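I gave up on supermarket bread in February, mostly out of stubbornness, and I've now got opinions about flour that I never asked for. My sister says I've become unbearable at dinner. She's probably right, but she still takes a loaf home in her bag every time she comes over, so I'm not taking the criticism too much to heart.

It started because the bakery at the bottom of our road shut. It had been there 57 years, same family the whole way through, and they did a brown loaf with a crust that could take the skin off the roof of your mouth. I loved that loaf! The unit stood empty over Christmas and then a phone shop moved in, and I found myself in the big shop staring at plastic bags of something soft and sweet that would still be bendy a fortnight later.

So I got a starter off Maxence Pruvost, two doors up, who has been baking for ages and had far too much of the stuff. He handed it over in a jam jar and told me to feed it every morning and not to fuss. I fussed. I was up at six checking whether it had any bubbles in it. I moved it from the windowsill to the top of the fridge to the cupboard with the boiler in (where it went absolutely wild and climbed out over the towels) and then back to the windowsill again.

The first four loaves were bricks. I mean proper doorstops, grey in the middle and oddly shiny. We ate them toasted, with a lot of butter, and my husband was very kind about it. The fifth one rose. I stood in front of the oven door with the light on like I was watching the football, and when it came out I rang my mum.

The things that helped, for anyone in the brick stage: I stopped using water straight from the cold tap, which in our kitchen is freezing, and I started leaving the dough in the fridge overnight - 12 hours is what suits me, though I've pushed it longer when I've forgotten about it. And I bought scales. I'd been doing it all by cup and by eye, and when I finally weighed my "cup" of flour it was nearly 200 grams. Well, no wonder.

I'm still muddling through on shaping. I've watched people fold and tuck and drag the dough across the worktop until it sits up in a lovely tight ball, and mine goes along with it for a minute and then slumps. Wet hands help a bit. Flour on the hands makes it worse, or it does when I do it. 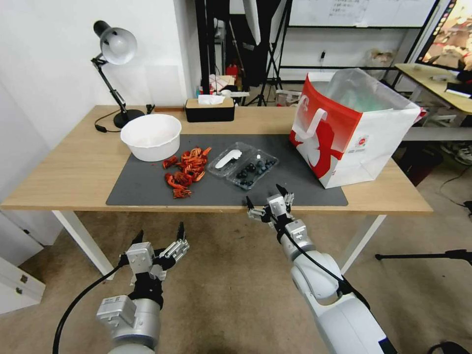 Anatole Picard wrote to me after my last post to say I'm putting the lid on too late and letting all the steam out, and that a cast iron pot wants a good long heat in the oven before the dough goes anywhere near it. He also thinks I'm cutting the loaf too soon. Guilty! I've never once waited for it to cool down properly, the smell is too much for me.

I'll try the pot thing this week. I've got a bag of rye in the cupboard as well, and Maxence reckons I should swap in a small handful and leave everything else alone, so that's probably next, if I can keep my hands off the rest of the recipe.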